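Soft rubber or hard jaws for picking up chopsticks?

Posted in Grippers and end effectors

Brayan Rengifo
I've been trying out two sets of fingertips on my hand-held grippers at the kitchen table and I'm having a great time, but I can't decide which to stick with. One set is plain hard printed tips, the other is soft rubber pads. The job is pulling spoons and chopsticks out of a utensil holder and putting them back. Hard tips feel more precise to me, the rubber ones seem to forgive a bad angle. Chopsticks twist in both! I've done over 1000 grabs since April and I still change my mind every evening. Has anyone compared the two properly? I'd also love to hear about camera placement, as mine sits behind the jaws and sees plenty of kitchen along with the thing I'm reaching for.

Hilladness
Oh, this is my favorite kind of problem. I went through the same thing last winter and ended up with rubber on both jaws. What settled it for me was changing one thing at a time, so here's the order I'd go in:

Put the same tips on both jaws. Mixed pairs are fun to play with – I tried it for a week – but the object slides toward the harder side and you learn very little.

Set up a holder with a mix of handles. Smooth plastic, wood, thick and thin all in the one pot gives you a much better test than a row of identical spoons, and the crowding is half the challenge. 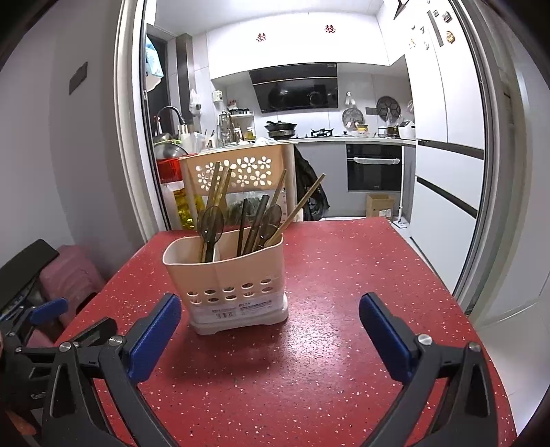

Grab from 4 directions and write each one down. I do left, right, front and straight down. Straight down is where my rubber pads won by a mile.

Squeeze less than you think you need. Thin round sticks roll when the pads bulge, so back off until the stick just slips and then add a touch.

On the camera, I'd leave it where it is as long as both fingertips stay in view the whole way through the grab. I moved mine forward once, lost sight of one tip and had to throw out the entire batch. The background never bothered me much. Good luck, and please post your numbers!

Løken
rubber. wipe the pads with a damp cloth every so often, kitchen grease gets on them and then you're testing the grease

Nitine
I'm going to stick up for hard tips a little. With a strip of grip tape on the inside they did very well for me on flat handles like spatulas, and they lasted 3000 cycles before I had to swap them. For chopsticks, though, I agree with the others. Try cutting a shallow V groove down the middle of the pad if you have a spare pair – mine took 5 minutes with a craft knife and the twisting got a lot better.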